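핸드그리퍼 데이터 수집 키트, 옷 개기 패키지 써보신 분?
로봇/자동화 > 장비·키트 후기
댓글 9

반쯤접힌소매
Jomine에서 파는 양손 핸드그리퍼 키트에 '옷 개기 패키지'가 새로 붙었길래 2주 대여로 받아봤습니다. 결론부터 쓰면 아직 구매 버튼은 못 누르겠습니다. 소개 페이지에는 침대 하나만 있으면 첫날부터 쓸 만한 시연 데이터가 쌓인다고 되어 있는데, 저는 첫날을 캘리브레이션에 다 썼습니다. 설명서는 18쪽이고 그중 옷 얘기는 두 쪽입니다. 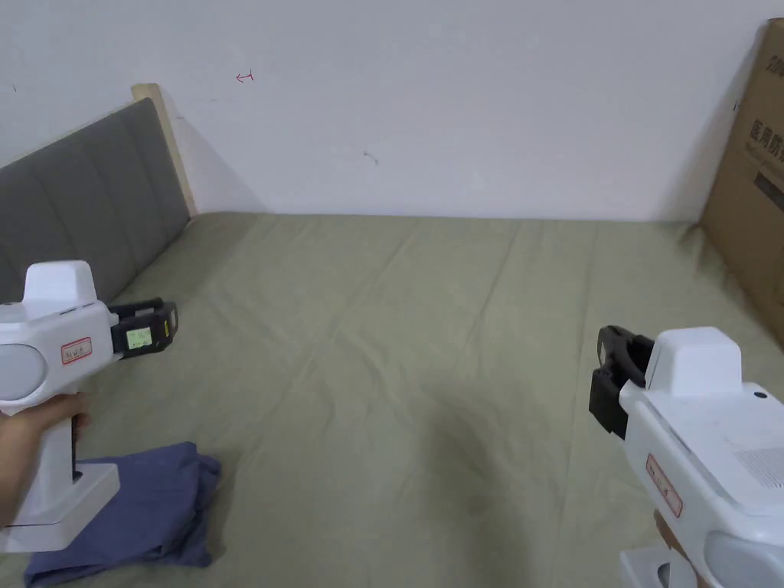 무게도 걸립니다. 권총처럼 쥐는 방식이라 처음 몇 분은 편한데, 30분쯤 지나면 손목이 먼저 항의합니다. 책상 위에서 컵 옮기는 작업이면 모르겠는데 옷은 팔을 계속 뻗고 있어야 하잖아요. 대여료에 손목 보호대라도 넣어주든가요.

세탁기옆공돌이
저도 같은 키트 씁니다. 손목은 적응됩니다. 한 세트 찍고 쉬고, 한 세트 찍고 쉬고 하세요. 첫날을 날린 건 펌웨어 업데이트를 안 하셔서 그런 것 같은데요?

반쯤접힌소매
업데이트 했습니다. 두 번 했어요. 두 번째는 왜 하라는 건지 아직도 모르겠습니다.

Distov중고상
Distov 쪽 구형이랑 비교하면 어떤가요? 그건 집게가 평평해서 얇은 천은 잘 잡는데 두꺼운 후드티에서 자꾸 미끄러졌거든요.

반쯤접힌소매
Distov는 안 써봐서 비교는 못 합니다. 이건 집게가 검은색이고 끝이 안으로 휘어 있습니다. 윗단 양쪽을 잡고 드는 것까지는 할 만한데 저는 그다음이 문제였어요. 가운데가 처지고 한쪽이 뭉치면 손가락 감각이 없으니 얼마나 당겨야 할지 감이 안 옵니다.
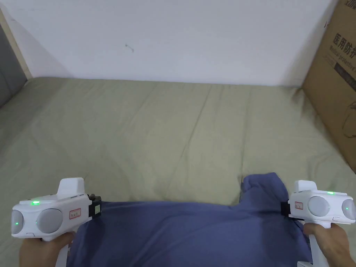
파란 옷 윗단을 양쪽에서 잡아 든 상태. 오른쪽 집게 바로 옆이 뭉쳐 있음.

세탁기옆공돌이
그렇게 뭉친 것도 데이터예요. 매번 깔끔하게 잡은 것만 모으면 나중에 로봇이 조금만 구겨져도 못 합니다.

반쯤접힌소매
그 말은 판매 담당자한테도 들었습니다. 근데 그 논리면 어떤 장비를 사도 실패가 전부 자산이 되죠. 일부러 모은 실패랑 장비가 불편해서 나온 실패는 좀 구분해야 하지 않나요.

petrica_f
Petrică Furtună입니다. 번역기 도움받아 씁니다. 저는 Halliday 소프트웨어로 후처리를 하는데, 품질은 그립 쪽 카메라에서 갈립니다. 손목 시점 영상도 올려줄 수 있나요? 머리 쪽 시점만으로는 판단이 어렵습니다.

반쯤접힌소매
올립니다. 어안이라 많이 휘고 가장자리는 까맣게 죽습니다. 침대가 통째로 들어오는 건 인정. 대신 바닥에 쌓아둔 짐까지 같이 들어와서, 이걸 학습에 그대로 넣어도 되는지 문의했더니 '다양성에 도움이 됩니다'라는 답이 왔습니다. 참 편한 답이죠.

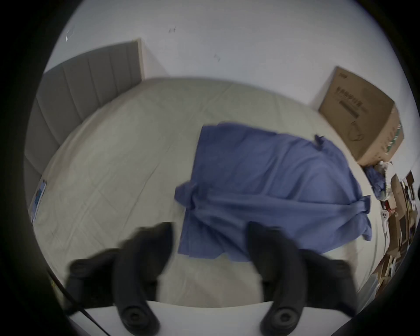 그리퍼 카메라 시점. 손가락 두 개 너머로 침대와 파란 천.

petrica_f
고맙습니다. 시야는 충분히 넓습니다. 손가락이 조금 흐린데, 이 정도면 저는 씁니다. 다만 노출 고정이 되는지 확인하세요. 자동이면 흰 벽이 많은 방에서 밝기가 흔들릴 수 있습니다.

shanthi
Shanthi Rathnayake예요. Plillden에서 같은 패키지를 5월에 시험했습니다. 시연 1,000개를 모으는 게 목표였는데 실제로 막힌 건 업로드였어요. 세션이 길어지면 중간에 끊기고, 이어 올리기가 안 돼서 처음부터 다시 해야 했습니다. 하드웨어는 저는 괜찮았습니다. 손목 얘기도 팀에서 의견이 갈렸고요.

세탁기옆공돌이
업로드는 저도 할 말 없습니다. 그건 진짜 느려요. 저는 밤에 걸어놓고 잡니다.

반쯤접힌소매
이어 올리기가 안 된다는 건 소개 페이지 어디에도 없던데요. 오늘 오후에 문의 다시 넣었습니다. 노출 고정도 같이 물어봤고, 답 오면 여기 붙이겠습니다. 대여 연장은 그때까지 보류합니다.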